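Beatrice Barasa talks fast and moves furniture while she does it, so half of my notes from our chat in March are just arrows. She sets up rooms for people coming home from the hospital, first at a shop called Trultunell and now on her own, and I wanted to know where she starts when a room has nothing in it.

"With the bedside cabinet," she said. "Always! People want to talk about paint. I want to talk about where your glasses go at 3 in the morning." 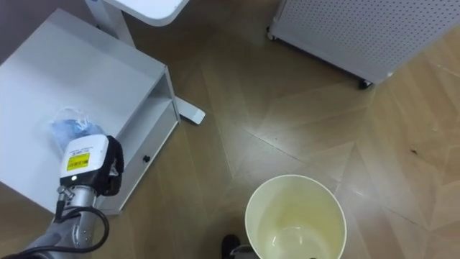 She likes a flat top, one open shelf and a drawer, in that order of importance. The top is for tonight, the shelf is for this week, and the drawer is for whatever you'd rather visitors didn't see. She has strong feelings about knobs, too — small and round, easy for a stiff hand to find in the dark. Her old boss, Jad Harb, preferred long bar handles, and they argued about it for almost six years.

"Jad caught his robe pocket on one once," she told me, very pleased. "I never let it go."

I asked about white, because so much of what she picks is white, and I have kids and would never dare.
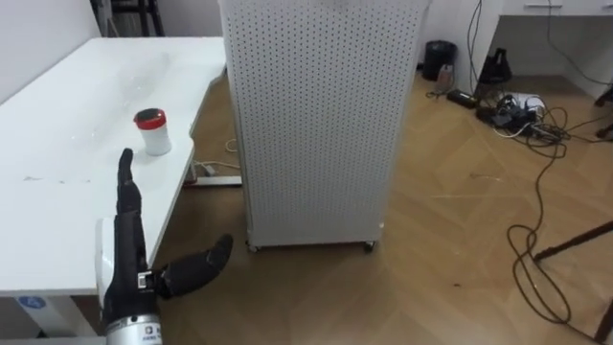

"It shows the dirt, and I want it to," she said. "If there's a smudge on a table, I wipe it. On brown you just live with it." She's also big on wheels for anything tall (you will need to clean behind it, she says, whatever you promise yourself) and on keeping cables away from the side where you get out of bed.

Her next job is a pair of rooms for a client on Chiang Street, and the cabinets hadn't shown up yet. She was on her way to call about them when I left.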